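Proyecto Vídalín – manipulación robótica de prendas
Informe de avance para Vukmont
22 de marzo de 2025

Estado general

El periodo se cierra con retraso. La tarea de colgar y descolgar camisetas llegaba a buen ritmo a la segunda mitad del calendario, pero una avería en la pinza nos obligó a detener el brazo y a repetir parte de las pruebas. De los 369 intentos previstos se han completado 262.

La avería

La pinza perdía fuerza de cierre sin dar aviso. El controlador seguía informando de agarre correcto y el brazo iniciaba el traslado con la prenda apenas sujeta. Al principio lo atribuimos al tejido. En el intento 75 los dedos se abrieron del todo con el brazo en movimiento y la parada automática no actuó – el umbral de corriente estaba fijado para una carga mucho mayor que una camiseta. El operador pulsó la parada de emergencia. No hubo heridos ni daños en el equipo.

La revisión encontró un conector del motor de la pinza con holgura. Con la muñeca girada, el contacto se interrumpía durante instantes muy breves y el controlador conservaba la última lectura válida.

Medidas adoptadas

Se ha sustituido el conector y se ha fijado el cable a la muñeca. El programa rechaza ahora cualquier lectura de fuerza que no se haya renovado y detiene el brazo. El umbral de corriente se ha rebajado. Durante cuatro jornadas se trabajó a velocidad reducida y con una persona junto al pulsador; la pérdida de fuerza no volvió a aparecer.

Queda pendiente el segundo brazo, montado en Wudbridge con el mismo conector. No se usará hasta que llegue el recambio.

Calendario

Los intentos que faltan se harán antes de junio. No pedimos ampliación de presupuesto.

Puesto de trabajo, vistas desde la muñeca:

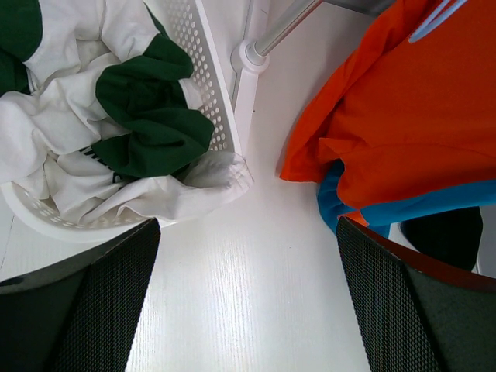
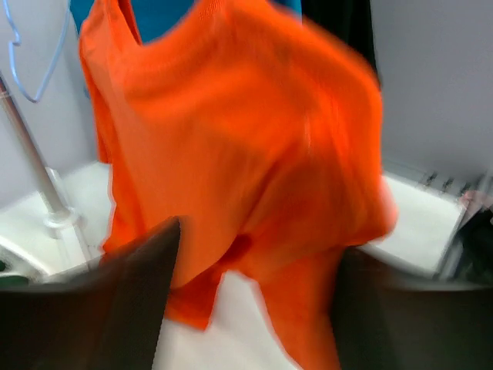
Observaciones de Arley: el cambio de conector nos parece bien, pero falta saber por qué el umbral de corriente no se revisó al pasar a prendas ligeras. Pedimos que ese punto figure en la lista previa a cada cambio de tarea y que se nos envíe el registro completo del intento 75.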